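Countertop dishwasher on a round table: is this a bad idea?
Asked in Kitchen & Small Appliances

We rent a place with no dishwasher and almost no counter. My sister-in-law is moving and offered us her white tabletop unit, a Dornby, and the only spot that could take it is the round wooden table next to the sink. My husband thinks this is a great plan. I don't.

My problem with it is that a square machine on a round table leaves you with corners hanging in the air. The store page says "fits any surface," and I've learned what that kind of promise is worth. It also says it's quiet, that it holds a full dinner for a family, and that it will "pay for itself." I'd like to hear from people who have lived with one and aren't selling it.

Things I want to know before I say yes on Thursday:

Does it matter if the back sticks out past the table?
Does the open door make the whole thing tip?
Is the drain hose as simple as they claim?

We're two adults, with a kid every other week. The table is solid but it's a table. It was bought for eating at.

– tablefortwo_ish

Lucian Moldovan

I'd be careful. Not because these machines are junk (some of them are fine) but because the people who write "fits any surface" never had to clean up after one.

First, the feet. Forget the corners of the top panel and look at where the feet land. If all the feet are on wood, with some wood left over outside them, you're probably all right as far as balance goes. If one is right at the curve, don't do it. Vibration walks these things, and I don't trust the rubber pads they throw in the box. Read the manual too, as some makers want the whole base supported and a round table may rule yours out right there.

Second, the door. Open, it's a long lever, and you'll have it pulled down every time you load. Push down gently on the open door with the machine empty and watch the back feet. If they lift at all, give it back to your sister-in-law. Check as well that the door can come all the way down. On a small round table it ends up out past the edge, right where somebody walks.
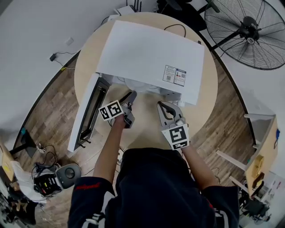 Weight and water

A table that holds four people's elbows isn't the same as a table that holds a machine plus water plus plates, day in and day out. I looked up mine (a Bedska, older than yours I'd guess) and the manual allows for 98 pounds loaded. Find the number for yours and don't take the store's word for it. If the table has a center post, I'd say no without looking any further.

The drain hose is simple if it can run into the sink without climbing over something. Mine came loose in February, and I lost a piece of baseboard over it. Now I tie it to the faucet and I stay in the room while it runs. So much for saving time.

As for paying for itself, I put 220 dollars into mine and I still wash the pans by hand. You do the math.

pellegrini_fan_3

Had one on a table 2 years no problem. Put a rubber mat under it. People worry too much

Grinder

Disagree with the mat answer, or at least with leaving it there. A mat stops sliding. It does nothing for a foot that's half off the wood, and it hides a slow leak until the tabletop swells. If you use one, lift the edge once a week and feel underneath.

I think Lucian is a bit hard on them otherwise. For two people it's enough if you eat off normal plates. "Full dinner for a family" is nonsense, though. Measure your biggest plate and compare it with the height inside, with the rack in – the outside size tells you nothing. Ours wouldn't take the plates we use every day, and we found out after the box had gone out with the trash.

What I'd do is put it on the table empty, door open, and leave it there for a weekend. Don't hook anything up. See how often you bump into the door and where you end up eating your meals. We ate on the couch for 3 weeks and then bought a metal cart with a square top. The cart was ugly and it solved most of it.

Is your sister-in-law throwing in the hoses? Ask her how old they are. I wouldn't reuse them either way.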